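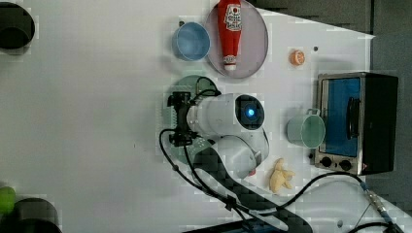 Reel 2, Fuentealba print: splices, shrinkage, track

Wednesday, September 2, 2026. Plirncombe bench notebook, entry by Renata Barrientos.

Carried on from the head of the reel, where Domingo Ibarra stopped. The print is 16mm black and white acetate, combined optical sound, variable area. Title on the leader is Dramer, written in grease pencil over an older title that I can't read under the loupe. No edge code legible at the head. There may be one further in, but the printed-through code from the negative and the stock's own code overlap for most of the length I have checked and I would not put a year on either.

Shrinkage

Measured at head, middle and tail against the long gauge. Head and middle are within what the Wimel gate will take. The tail is worse and it is uneven: the perforated edge has pulled in more than the track edge, so the film has a slight curve when laid flat and wants to climb out of the guide on one side. Relaxing it under light tension on the large core has helped a little. I would like it left like that until it goes through the scanner, wound emulsion in. Please don't rewind it to check something and leave it the other way round.

No vinegar smell at the head. Faint at the tail. Test strips are in the can with the lid down and need their full time before anyone reads them. The strips from February were read early, going by the note on the can, and the result can't be relied on.

Splices

Old cement splices are holding for the first part of the reel. From 275 feet onwards it is nearly all tape, and the tape is the wrong sort. The adhesive has crept out at both sides and picked up dust, and in several places it has stuck to the next wrap and lifted a patch of emulsion when wound off. Procedure as before:

Peel the tape back at a low angle, base side first.
Clean residue with a barely damp swab, working away from the perforations.
Leave it open to the air before bringing the ends together.
Remake with new splicing tape, both sides, trimmed flush.
Enter the footage and the number of lost frames in the log, even if the number is none.

Two of the tape joins are hiding real losses. The first is in the diner song, where the cut jumps from the second line of the verse to the chorus. The band is playing on the track either side, so the jump is worse to hear than to see. 30 frames missing by my count, working from the beat. The other is in the scene after it, where the sheriff comes through the door twice. That one could be a projectionist's repair put back in the wrong order, because the short piece after the join has the scratches of the section before it. I have not moved it. It should be scanned as found and sorted out afterwards in the edit, with a note.

Sound track

Ran the diner number on the reader at low level. Dialogue is clear enough. The songs are another matter: there is heavy spitting on the s sounds in both solo voices, and the chorus goes dull and then bright again from one shot to the next. The first is probably cross-modulation from a badly exposed or badly developed print, so it is in the print and no cleaning will shift it. The second could be focus drift in the reader caused by the curve mentioned above. I moved the reader lens by hand during the chorus and the dull patches moved with it, so for now I am treating it as ours.

To separate the two I want to try this: scan the track area as picture, at the same time as the image, and take the sound from the scan in software. The focus can then be set on the track by eye and checked at any point. It costs disk space and the overlap between frames has to be right, but the film passes through once only, which is the main thing with a tail in this state.

There is also a steady low hum under the whole of the reel so far. It is present on the clear leader with the film stopped, so it is in the reader or its supply and not on the print. Moving the lamp lead away from the preamp took most of it out. The lead needs a clip. It has been resting on the same bracket for as long as I have worked here.

Cleaning

Dry pass with particle rollers done up to the first tape join. Rollers washed twice and still picking up. There is a dark line on the base side through the whole of the dance in the gymnasium, shallow, and I expect the wet gate to fill it. The emulsion scratch in the title sequence shows white on projection and goes right down to the base. It will stay unless it is painted out digitally. The titles are held long enough for that to be easy work.

Transfer settings

Gate pressure down one step from normal. Speed at half. Exposure set on the diner interior, which has the widest range on the reel, with one setting kept for the whole reel. The night exteriors will look thin in the raw files. They can be graded later. Changing the exposure between shots makes the flicker at the joins much harder to take out and we had a lot of trouble from that on the last job. 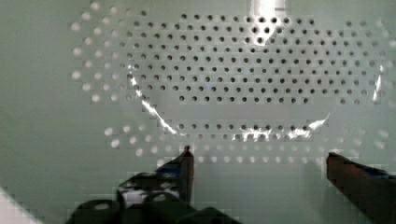
Elba Arancibia read the above at the bench and disagrees about the short piece in the sheriff scene. Her view is that it should be scanned as found and then scanned again on its own, before any tape is replaced, because the old tape line shows which way round the piece was first joined and a new splice will wipe that out. She also asks for the frames on each side to be kept at full width, perforations included.

Agreed on both. It means the tape at that join stays on for now, and the sticky wrap has to be interleaved. Silicone paper, cut narrow, first 500 feet core only.

Still to do: strips, lead clip, second dry pass on the tail. Catalina Echeverría has the cue sheet and I need it to check the verse. The can label still says reel one.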